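We use cookies to improve your visit. Accept | Settings

Endholm task lamp, after 4 months
by Omolara Lawal

I bought this lamp in May for my repair table, where I fix bags and small clothes in the evening. The price was 41 dollars. The light is even and does not tire my eyes, and the arm stays where I leave it.

Two things I like less. The switch is on the cable – I must search for it with my hand. And the base is light, so I fixed it with a clamp from Prestton. The strongest level is too much for white fabric, so I mostly use the middle one.
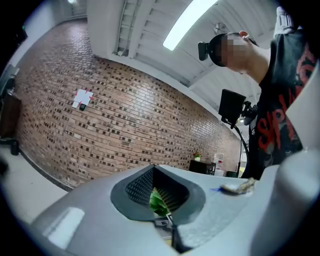

Leaning in, face turned down.

For close work I can recommend it. For a whole room, buy something bigger.

12 shares | 3 comments

Related:
Ferraro desk lamp review
Druranon sewing chair: 300 hours of sitting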